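Udeck Surgical Fund: second progress report
December 28, 2018
To: Domenica Thaler
From: Leonie Kofler

Patient reminder calls

We promised the fund fewer missed appointments. The clinic's own summary says the calls are working. I am less sure. Missed visits did drop after July, but the clinic also moved its evening hours that month, and no one has pulled the two apart. Of the 274 patients on the call list, 65 have no working phone number. They are still counted as "reached" in the Pavard software. I have asked Alois Zwahlen to fix this before the next report and would not quote the current rate until he does.

Travel vouchers

Slow. Vouchers went out in four towns, and six were planned. Britov, the taxi firm, bills us for trips that were canceled the same day, and Dalal Geagea is disputing those charges. Patients say they like the vouchers. They would, and that does not tell us whether they would have come anyway.

Aftercare leaflet

Tia Hebden's draft is clear on stitches, washing and when to call. The section on lifting is too vague to print.

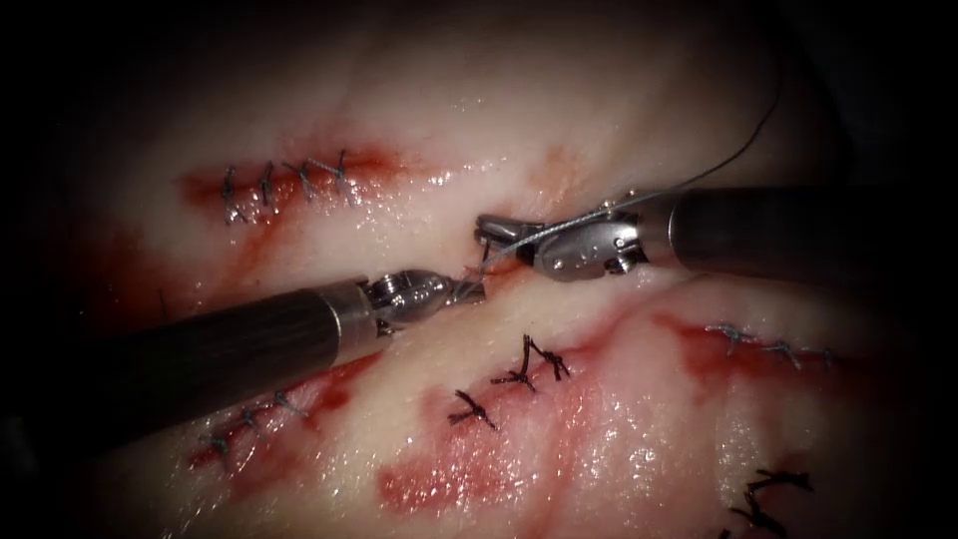
Money

Spending is under budget, mostly due to the unfilled clerk post. I would not call that a saving. We ask to carry the balance forward and to hold the second voucher payment until the Britov bills are settled.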